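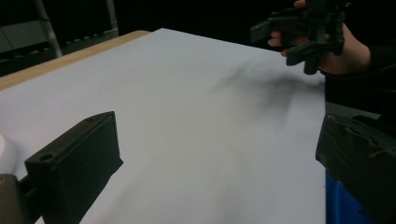 White paper down on the table, Tuesday session

Farzana Abbasi wrote:
> Could whoever sets up please cover the table this time? I spent more than 2 hours in June getting glue off it.

Covered, Farzana. One big sheet, white, laid on the slant, so a strip of pale wood still shows along one edge. Kindly do your gluing elsewhere than on the strip.

The roll from Skostley is 100 metres, so we can afford a fresh sheet each week. Bring your own scissors, as mine have gone home with someone again.

Beverley Naylor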